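Sorting Kitchen Waste at Plumitz Hall
Term project report, 24/01/2018
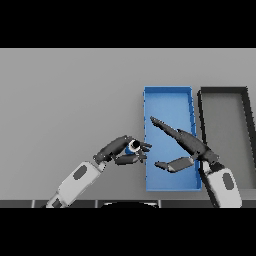 Fig. 1. Two open trays side by side, computer rendering.

Background
Our group looked at how much food waste from the dorm kitchen could go to compost instead of the trash. Plumitz Hall has 200 residents and one shared kitchen per floor. Before October there was no separate bin at all, everything went in one bag.

What we did
Put a compost bin in each of the 5 kitchens. Signs over the sinks. Weighed the bags every evening for the whole of October on the luggage scale, wrote it on the sheet by the door. Two evenings got missed on the third floor – we left those blank, did not guess.

Results
Total food waste for the month came to 1,935 pounds. We had planned for 2,000 so the estimate was pretty close. Coffee grounds and peels were the easy part. Meat scraps kept ending up in the compost even tho the sign says no meat. First floor was the worst for this, they also had the Lodhi takeout boxes in there, which have a plastic lining and had to be picked out by hand.

Problems
Smell by the second week. We switched to the Flero liners and emptied daily, complaints stopped after that. The scale reads a little high when the battery is low, we only noticed near the end so some of the early numbers may be off.

Next steps
Bigger sign with drawings. Ask the Indon Street garden if they can take more then one pickup a week. Need to redo the first floor weights with a new battery.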